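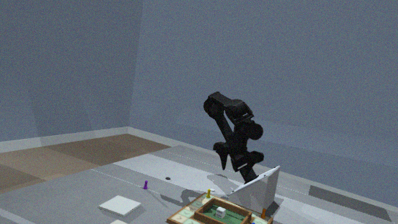

Computer rendering: black arm and white panel

To: Members of the Varnby Allotment and Garden Association list
Date: Jul 3, 2009
Subject: Re: Water charges and the Brekside plots

Dear Members,

The office has received several letters concerning the revised water charges, and the message copied below raises most of the points found in the others. It is answered here so that all plot holders have the same information.

The charge for the coming year has been set at 73 dollars per full plot. Half plots will pay half that amount. The figure covers metered water, repairs to the standpipes, and the winter shutoff. It does not cover hoses or fittings, which remain the responsibility of the plot holder. Payment is due by the end of September, and the office is able to accept checks by mail or in person. Plot holders who wish to pay in two parts should write to the office before the first part falls due.

> I have held a plot at Brekside for many years and have
> always paid on time. I do not understand why we are asked
> to pay the same as Varnby when our pressure is so poor in
> the evenings. On the upper rows a can takes an age to fill.
> Could the charge not be set site by site? I would also like
> to know whether the tanks promised last year are still
> planned, as we have heard nothing since the spring notice.

On the first question, the two sites are supplied under one account, and the supplier issues one bill. A separate charge would require a second meter at the Brekside gate. The association asked for a price for this work in the spring and was quoted 900 dollars, before any digging along the lane. It was decided not to go ahead this year. The matter may be raised again at the autumn meeting by any member who gives notice in writing.

On the second question, the tanks are still planned. There will be 4 of them, placed along the upper rows, and they will fill overnight when demand is low. Delivery was delayed by the supplier. Members on those rows are asked to keep the path beside the hedge clear - including compost bins and stacked timber - until the work is finished.
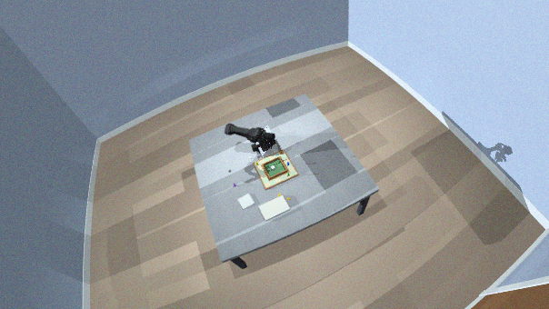

Banafsheh Kordestani writes that the upper rows would accept the common charge if the tanks were in place before the next growing season, and asks that the pressure be measured in the evening as well as at midday. She adds that several of her neighbors now water before breakfast and have found it much easier.

The office has agreed to the evening readings. They will be taken at the top and bottom standpipes on 5 evenings, and the results will be posted on the notice board at each site and sent to this list.

Members are reminded that sprinklers may not be left running unattended at either site, and that a hose may not be left attached to a standpipe after use. The rule applies to guests and helpers as well as to plot holders. Leaks should be reported to the office with the number of the standpipe, which is painted on the post.

Replies to this message go to the whole list. Questions about an individual account should be sent to the office directly.

Yours sincerely,

The Association Office
Varnby and Brekside Sites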